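Este site utiliza cookies próprios e de terceiros para melhorar a navegação. Ao continuar, aceita a nossa política de cookies. [Aceitar] [Saber mais]

Fórum Têxtil Doméstico > Lavagem e cuidado > Desbotamento de azuis em malha e popelina

Publicado a 5 out. 2019 por teares_norte

Abro tópico separado porque a discussão sobre detergentes já vai longa e mistura tudo.

O problema: peças azuis de algodão, tinto em peça com corante reativo, que perdem cor de forma desigual ao fim de poucos meses. Lavo a 30 °C, ciclo sintéticos, centrifugação a 800, detergente líquido Codier sem branqueador ótico. Água de Plornville, dura. As zonas de dobra ficam mais claras do que o resto. As costuras laterais e a bainha são as piores. O avesso está praticamente intacto, e por isso suspeito mais de abrasão do que de química.

Perguntas:
1) Alguém comparou lavagem do avesso com lavagem do direito, mesma peça, mesma máquina?
2) Compensa baixar a carga do tambor?
3) O vinagre no enxaguamento serve para alguma coisa nos reativos?

---

goma_arabica respondeu:

À 3: não. O corante reativo liga-se covalentemente à celulose. O vinagre não "fixa" nada que já não esteja fixo. O que sai nas primeiras lavagens é corante hidrolisado que ficou por lavar na tinturaria. O ácido acético diluído neutraliza resíduos alcalinos e tira algum calcário, o que já é útil com água dura, mas a cor não melhora.

À 1: a diferença é grande. A perda nas dobras é fibrilação. As fibrilas à superfície dispersam luz e o olho lê isso como desbotado. A quantidade de corante pode ser quase a mesma.

---

mk_lavandaria respondeu:

Discordo em parte. Trabalho com máquinas industriais e o cloro residual da rede degrada vários azuis reativos, sobretudo os turquesas. Se fosse só abrasão, as peças lavadas à mão não perdiam cor, e perdem. Menos, mas perdem.

Quanto à carga: tambor demasiado vazio aumenta a queda livre e o impacto, tambor demasiado cheio aumenta o atrito entre peças. Dois terços do volume é um compromisso razoável.

---

goma_arabica respondeu:

O cloro ataca o corante em toda a superfície acessível. Não escolhe a bainha. O teares_norte descreve perda localizada, com avesso intacto. São dois mecanismos e ele tem um deles.

---

mk_lavandaria respondeu:

Pode ter os dois. O avesso costuma ter menos exposição à luz, e há azuis em que luz e cloro somam. Sem medir o cloro à saída da torneira não excluía nada.

---

linha_dupla respondeu:

Acrescento um fator que ninguém referiu: a secagem. Secador a alta temperatura com a peça sobresseca faz mais fibrilação do que a própria lavagem. Fiz um registo informal com duas peças do mesmo lote, marca Branberg, ambas lavadas 24 vezes no mesmo ciclo. Uma foi sempre ao secador, a outra sempre ao estendal à sombra. A do secador tem as arestas da gola visivelmente claras. A do estendal perdeu um pouco em geral, sem contraste nas arestas.

Não é ensaio normalizado. Não tenho espectrofotómetro, comparei a olho com escala de cinzentos, junto à janela virada a norte.

---

teares_norte respondeu:

Obrigado, é um dado que me faltava. Uso secador no inverno, de janeiro em diante quase sempre. Coincide com o período em que noto mais perda.

Que gramagem tinham as peças?

---

linha_dupla respondeu:

200 g/m², penteado, sem elastano. Em malhas mais leves o efeito pode ser diferente, não testei.

---

van_tecidos respondeu:

Uma nota sobre enzimas. Muitos detergentes domésticos trazem celulase, que corta as fibrilas soltas e devolve aparência de cor. Ao fim de muitos ciclos também retira massa à fibra. O detergente da Văn que eu usava tinha celulase na composição e as peças ficaram com melhor cor e pior resistência. Rasguei uma pela axila sem esforço nenhum.

Para quem quer cor durante um ano, serve. Para quem quer a peça durante cinco, prefiro sem.

---

goma_arabica respondeu:

De acordo, com a ressalva de que a dose conta. A 30 °C e ciclo curto a ação da celulase é limitada. Uma peça rasgada pela axila pode ter outras causas, por exemplo sais de alumínio do antitranspirante.

---

van_tecidos respondeu:

Pode ser. Mas as que lavei com outro produto não rasgaram, e o antitranspirante era o mesmo.

---

teares_norte respondeu:

Voltando à secagem, alguém tem opinião sobre vincos? Quando tiro a roupa da máquina e a deixo amontoada antes de dobrar, as arestas vincadas parecem ser as que depois clareiam na lavagem seguinte. Faz sentido mecanicamente: a aresta sobressai e roça primeiro.

---

linha_dupla respondeu:

Faz sentido. O vinco marcado é uma saliência, e em húmido o algodão incha e fica mais sensível ao atrito. Eu sacudo a peça e desfaço as dobras à mão antes de a pousar. Ficam algumas imagens de tecido azul amarrotado.

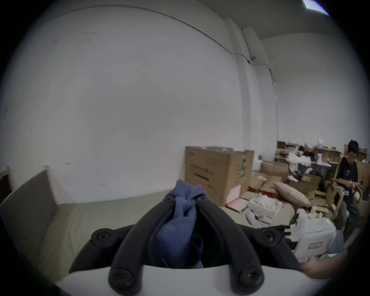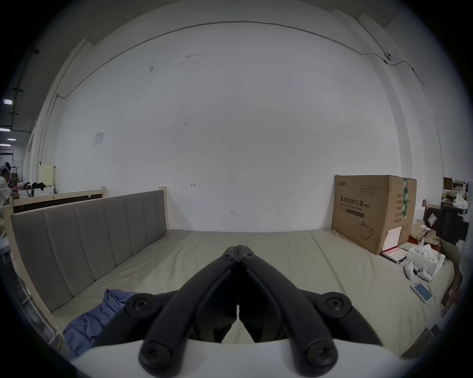
Pano azul, com as pregas:
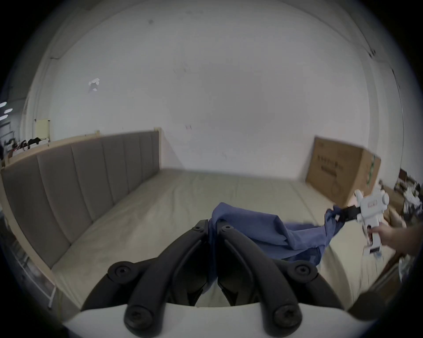 Quanto à centrifugação, baixei de 1200 para 800 e os vincos à saída são menos marcados. O custo é mais tempo de estendal. Com humidade relativa alta isso pode significar cheiro, portanto depende da casa.

---

mk_lavandaria respondeu:

Baixar a centrifugação e depois meter no secador anula o ganho. A peça entra com mais água, fica mais tempo a rodar, e o tempo em tambor é a variável que interessa. Ou se faz 800 com estendal, ou 1200 com secador e sensor de humidade regulado para "pronto a engomar".

---

linha_dupla respondeu:

Certo. Eu falava só de estendal.

---

goma_arabica respondeu:

Sobre o sensor: em muitos secadores é resistivo, dois contactos no tambor, e fica descalibrado com depósito de amaciador e calcário. Limpar com pano e vinagre branco. Se o programa passou a demorar mais 20 minutos do que demorava, é o primeiro sítio onde procurar.

---

teares_norte respondeu:

Limpei os contactos. Tinham uma película esbranquiçada.

Vou fazer o seguinte: tudo do avesso, 800 rotações, estendal à sombra, mesmo detergente. Guardo uma peça nova sem lavar, numa gaveta, como referência. Não mexo na água para já, embora o mk_lavandaria me vá dizer que devia.

---

mk_lavandaria respondeu:

Devias. As tiras de cloro livre são baratas e lêem-se na hora. Se der zero, calo-me com o cloro.

---

van_tecidos respondeu:

Mede também a dureza, já que estás com a mão na massa. Com água dura, a dose recomendada na embalagem do Codier não é a mesma, vê a tabela no verso.

---

teares_norte respondeu:

Encomendei as duas tiras. Ponho aqui os valores quando chegarem.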